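Notes for the Wednesday talk: What I saw at the Fander open day

6 min read

Opening

Hi everybody, thanks for coming in out of the cold. I'm going to talk for a bit, show two slides, and leave plenty of room for arguing at the end. (Don't rush this part. Last time I was on my third point before people had their coats off.)

So, in October I went over to Sidalthorpe for the open day at Fander. If you don't know them, they're a small outfit that collects the kind of practice data robot arms learn from – people doing ordinary chores with tools on, over and over, so a machine can have a go at the same chore later. I'd read plenty about this and had never stood in a room where it was going on. I went in with a notebook, a sandwich and a pretty bad attitude, and I came out wanting to tell everybody I know.

Ask for hands: who here has been to one of these? Who here has been to one where they let you touch anything?

Getting there

Keep this short. The Fodbridge bus goes right to the door, the sign on the gate is tiny, I walked past it twice. There were 38 of us on the list for the morning and they split us into groups of 6 or so, and my group got the upstairs room first. Nice building! Brick on the inside, wood plank floor, lots of green out the windows. I had pictured a lab with a lot of steel in it, and it looked more like somewhere you'd hold a pottery class.

The chore they'd picked

Cleaning. I know, I know. I was hoping for something with sparks. But the longer I stood there the more I liked it as a choice, and I want to spend a few minutes on why.

Think about what you do with a cloth. You bunch it up, you find the bit of the sign or the shelf you want, you press, you slide, you feel the edge and you let up a little so you don't go shooting off the side. You don't plan any of that. You've been doing it since you were four. For a machine every piece of it is a headache – the cloth won't hold a shape, and how hard you push matters as much as where you push.

(Do the cloth thing here. Bring a dish towel! Drop it on the table twice and show how it lands different each time. It gets a laugh and it makes the point better than I can.)

They do it two ways at Fander, and I got to see both, which is really what this talk is about. First way is bare hands with trackers strapped on at the wrists. Those are cubes with black and white patterns on the faces, and cameras can work out from the patterns where your wrist is and which way it's turned. Put the first slide up and let people look at it before talking.
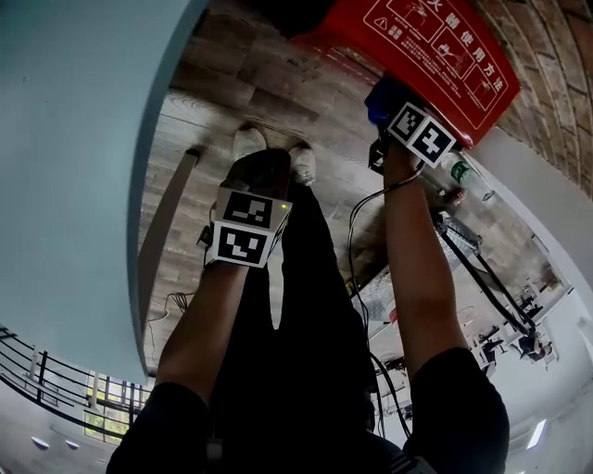
Bare hands first

Say what the cubes are for one more time, people in the back will have missed it. One on each wrist. The patterns are different from each other on purpose, so the software can tell which face it's looking at and doesn't get your left mixed up with your right.

What I want them to notice is how high those arms are. The fire extinguisher sign is up on the wall, and anything up on a wall means you're reaching, and reaching with something strapped to your wrist is tiring in a way I hadn't thought about. I got to try the cubes on later and I'd guess I lasted ten minutes before I was making excuses. The regulars do it in short turns.

Good place for the numbers. They told us they'd kept 381 takes in the month before we came and thrown away nearly 300 more. I asked what gets a take thrown away, and it was mostly dull stuff. A sleeve slides down over a cube. Somebody turns so their own arm hides the pattern. Somebody starts before the recording does. I found that very comforting, I'm not sure why.

(If someone asks about privacy, the answer I got was that visitors' hands weren't recorded unless you signed for it. I signed. Move along.)

Then the gripper

Second way. You hold a tool with jaws on the end and do the same kind of chore with that in place of your fingers. I was sure this would be the boring half. It was my favorite!

The thing I hadn't understood is that the tool makes you stupid in just the way the robot is stupid. You have two jaws and that's your lot. You can't pinch a corner with one finger while you smooth with another. So if you can find a way to pick up a cloth and get something done with it, there's a decent chance an arm with the same jaws can copy you. If you can't, well, no amount of clever software is going to help it.

My first grab, I got about a thread's worth of cloth and dropped it straight away. Second grab I took far too much and had a big wad that wouldn't lie flat against anything. There's a sweet spot where you've got enough to hold and enough hanging out to wipe with, and I never found it twice in a row. A kid in my group got it on her first go and was very gracious.

The tool also has a camera on it that looks out past the jaws, so what you get is pretty much the view the robot will have. Second slide, and give it a good long look too.
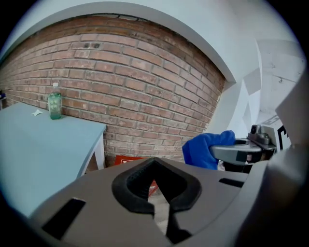

Blue cloth in the jaws, as the gripper's own camera has it. Table and brick wall behind.

Look how much of that is gripper! Nearly the whole bottom of the picture. I asked if that was a problem and got a very patient no – the machine will always see its own jaws, so it may as well get used to them. And see how the brickwork bends. The wall itself is curved, and a wide lens like a door peephole adds to it. You give up straight lines and you get to see the wall, the table, the bottle and the cloth in one go.

(Flip back to slide one if there's time, then forward again. Same room, very different idea of what matters in it.)

What I'd ask next time

How do they know how hard you're pressing? I asked and got a good answer and didn't write it down. Sorry.

Does a robot trained on one cloth cope with another? They were careful about this. Some do, some don't, come back in the spring.

Who decides it's clean? I still think that's the best question I asked all day, and they laughed, and we went for lunch.

Wrap-up and thanks

Mention that Jibrin is running a similar day with a sorting task, sign-up sheet is by the door. Then questions. Put the dish towel away first or I'll fiddle with it.

Comments

Was at this talk and the towel bit worked great. Do you have the slides anywhere?

Did the Sidalthorpe day too, afternoon group. I was terrible with the gripper. My arm ached until Friday.

You skipped over calibrating the cubes, which took forever in our session. Otherwise a fair account.

Is the Jibrin one okay for a ten-year-old?

Related

Sorting socks by machine: notes from Jibrin
A beginner's trip to the Fodbridge repair fair
Why folding is harder than lifting
Talk notes: my first week with a secondhand arm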